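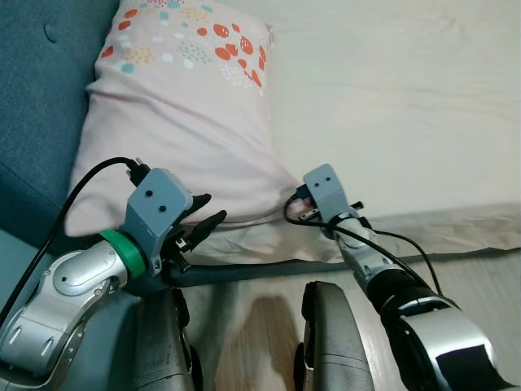 *Trolov dual-arm platform at the bedside, grippers either side of a pillow.*

## Trolov Bedding Task Module

The Trolov Bedding Task Module is a training and evaluation package for two-armed robots working with soft household goods. It was developed at the Zinville laboratory and applies the Merkero method, in which one policy controls both arms and is trained on demonstrations recorded from the robot's own viewpoint.

The current release contains 3,694 demonstrations across seven tasks, five of them with pillows. The remaining two concern small items left on the bed, such as pens and printed matter.
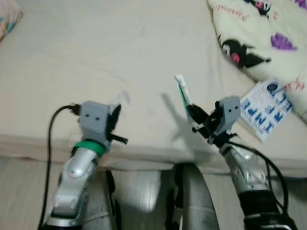
Small items are handled by the same policy as the pillows, with no change of gripper and no separate calibration step. Users may add tasks of their own through the Fakhoury annotation tool, supplied with each licence.

In the November evaluation, joint control of the arms gave fewer dropped pillows than separate control - the difference was greatest where the pillow had to be raised from the mattress.

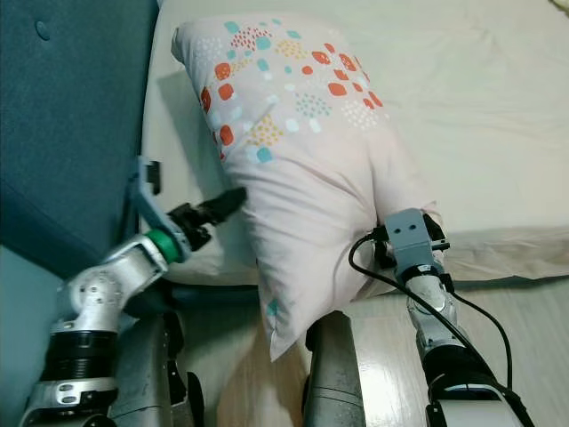 *Two-sided hold on a printed pillow at the mattress edge.*

**Supplied with the module:** demonstration set, trained policy, evaluation scripts, method report.

**Page revised:** Jan 8, 2026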